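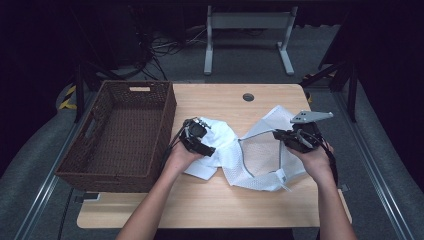 By Dilani Talukder
2 June 2025

Woka, a payments startup that lets small shops take card payments on a phone they already own, has raised $50 million in a round led by Zeng Capital. The company would not give a valuation, though it did use the word "meaningful" twice in a three-paragraph press release.

The money arrives eight months after Woka's last round, which was announced in October and was described at the time as enough to reach profitability. Profitability has since been moved to next year, where it joins the launch in Vuritside, the savings account and the redesigned logo.

Woka now has 3324 merchants on its paid plan, most of them bakeries, barbers and repair shops. It charges them a flat monthly fee plus a cut of each sale. The cut went up in the spring, in what the company called a simplification of its pricing.

Existing backer Rolline Ventures also took part in the round. Rolline passed on Woka's very first pitch, then came in later at a much higher price, and a partner at the firm now refers to this as conviction.

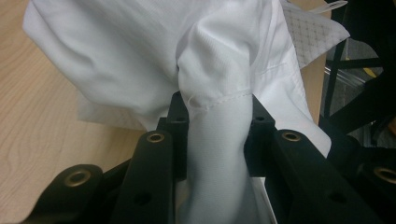 Most of the new cash will go toward lending. Woka wants to offer its merchants short-term advances of up to $2000, paid back automatically out of daily card sales. A trial with 76 shops has been running since the winter. The company says it is pleased with the repayment rate and would prefer not to say what the repayment rate is.

Competition won't be gentle. Banks that ignored corner stores for decades have lately discovered a deep affection for them, and several larger payment firms already sell similar advances, usually with a friendlier name for the interest.

Woka plans to open the loans to all paying merchants by the end of the year. The savings account has no date yet.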